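A morning among the old towers at Treltirano

I'd been meaning to get over to Sotside for ages, ever since Larasati Subramaniam mentioned that the computer refurbishing workshop there does open days. Well, on November 29, 2022 they had one, I had a morning free, and off I went with a flask of tea and my usual habit of missing the right turning. (It's the one after the garden centre, by the way. The sat nav will tell you it's the one before. Don't listen.)

The workshop is called Treltirano and it's tucked at the back of a small trading estate, between a tyre place and a firm that does blinds. Entry is free, parking is free if you get there early, and there's a tin for donations by the door with a very large sticky label on it. I was early for once in my life, so I got a proper look round the shelves before the crowd came in. Shelves and shelves of them! Beige ones, black ones, little office ones, and one enormous thing with a handle on top that I'd have happily taken home if the car had been bigger.

They take in old desktop computers from schools and offices, strip them down, test what can be tested and put together machines that go out again to families and clubs. Larasati runs the bench side of it and she gave the welcome talk. Last year they had 2550 machines through the door and 1000 of those went out again as working computers. The rest get taken apart for spares, and what's left over goes to a metals firm called Setiawan, who turn up with a lorry and take the lot. I asked whether anything at all goes in the ordinary bin and she said sandwich wrappers.

After the talk we were let loose on the benches in two groups. Mine had 12 people in it, which was a bit of a squash, and I ended up next to a retired postman who had brought his own screwdrivers in a roll. I had brought a cardigan. But they let everybody have a go at something, and there was plenty of leaning in and pointing going on.

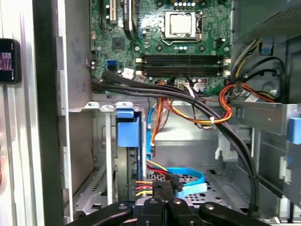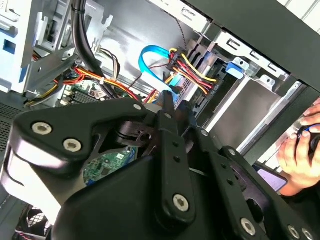 I've had computers on my desk since I was at school and I don't think I'd ever looked inside one for longer than it takes to say "ooh, dusty" and put the lid back on. So this was an education. Larasati's method is to get people to look at the cables before they touch a single screw, and I can see why, there's such a lot of wire in there! The thin blue one that goes to the drives carries the data, and the red, yellow and black bunch beside it brings the power, and once you've been told that you start spotting the same pair in every case you open. She also showed us the memory slots, four black ones in a stack, all empty in the first of my two photos, with the little white clips at the ends that you press outwards to let a stick of memory go. I'd always assumed you just pulled. (Please don't just pull.)

My favourite thing was the blue plastic catches on the drive bays. You don't need a tool for those at all, which made the postman rather cross on behalf of his screwdriver roll. I like it when somebody who designed a thing has plainly thought about the poor soul who'll have to take it apart one day, and I said so, probably more than once.

The processor was the bit I was nervous of. It's only a small square with a silvery lid, and it's held down by a frame with a thin lever along one side, and you have to ease the lever out from under its hook before it will lift. It takes more of a push than you'd like! I did one on a practice board later in the morning, with a very patient girl from the college telling me to keep going, and I'm pleased to report that I kept going. The processors get sorted into egg trays. Real egg trays, the cardboard sort, from the café.

Tea was at eleven, in the canteen next door, and I can recommend the cheese scones. I got talking to a couple who'd come all the way from Skidville with an old family computer in the boot, wrapped in a picnic blanket. They wanted the photographs off it before it was handed over, and one of the bench people took it away to see what could be done. They were still waiting when I left, so I don't know how they got on. If you're reading this, do let me know!

After the break there was a sorting session, which sounds dull and wasn't. You get a crate of mixed leads and a set of labelled tubs, and you work through it with whoever's opposite you. I was hopeless at first, then a bit less hopeless, and by the end I could tell a monitor lead from a printer lead without turning it over three times.

A few practical things if you fancy going. It's cold in there, so wear layers, and tie long hair back. The toilets are across the yard. Children are welcome on the sorting tables but you have to be 17 for the benches. There's a small shop corner with tested keyboards and mice at silly prices, cash only, and I came away with a keyboard that makes a wonderful clack and has already been complained about at home.

The next open day is in March and you do need to book, just ring the workshop and leave your name. I've put mine down for the laptop table.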